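Kubo 7 review: legislative tracking for people without a staff

Reviewed by Rin Arai
Monday, May 6, 2024

Kubo is a desktop program that collects agendas, minutes, roll-call votes and bill texts from local and state bodies and puts them in one searchable index. The publisher is Corcombe. Version 7 is the first to handle amendments as separate documents, and that change was the reason for this review. Version 6 stored only the final text of an ordinance, so a clause added in session and removed an hour later left no trace.

I tested it on the public records of two bodies, the Vudwood city council and the Hurkden county board. The full import came to 3,171 documents. Most were PDFs with a text layer. The older county minutes were scans and had to go through the built-in text recognition, which ran overnight on a mid-range laptop with the fan at full speed.

Search

Exact phrase search is fast and correct. Proximity search works but the syntax is poorly documented; the distance value goes before the second term, and the manual shows it after. Results can be sorted by date, by body or by sponsor. They can't be sorted by committee, although the committee name is stored with every record and shows up in the preview pane.

The topic tags are less reliable. Kubo assigns them by keyword, and a debate on container deposits in Vudwood was filed under banking. Tags can be corrected by hand, one document at a time. A bulk edit option exists in the menu and is grayed out in the standard license. 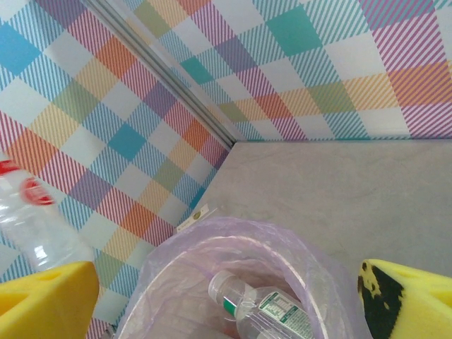 Clear plastic bottles and a lined waste bin. The Vudwood container deposit ordinance went through several drafts.

Vote records

The strongest part of the program is the vote table. Each member gets a row and each roll call a column, with absences and abstentions kept apart. Many trackers merge those two, which makes a member who walked out look the same as one who sat there and declined to vote. Kubo also marks votes where a member changed position between the committee stage and the floor. On the Hurkden data it marked 8 such changes. I checked all of them against the signed minutes. One was an error caused by two members with the same last name, and the others were correct.

Voice votes are a problem. If the minutes say only "motion carried," Kubo records a yes for every member present. There is a setting to leave these blank, found under Import, Advanced, Defaults. It should be on from the start. Anyone who plans to quote attendance or loyalty figures in public should turn it on before the first import, as changing it later has no effect on records already stored.

Amendments

The comparison view shows two versions side by side with changed lines marked. It copes well with renumbered sections. It doesn't cope with tables, so a fee schedule appears as fully deleted and fully added even when a single figure has changed. Export is to plain text or spreadsheet. Comparisons over 200 pages are refused with an error message that gives no page limit; I found the limit by splitting a budget bill until it loaded.

Alerts

Alerts go out by email when a watched item is placed on an agenda. During testing they arrived the same day the agenda was posted, with one exception, a special session of the county board that was posted as an image file. Corcombe lists a fix for image agendas in its June update.

License

The standard license covers one user and two public bodies. A third body requires the office license, which also unlocks bulk editing. Both are billed yearly, and data can still be read and exported after a license lapses.

Good: vote table, amendment history, export
Bad: topic tags, voice vote default, table comparison
Tested version: 7, standard license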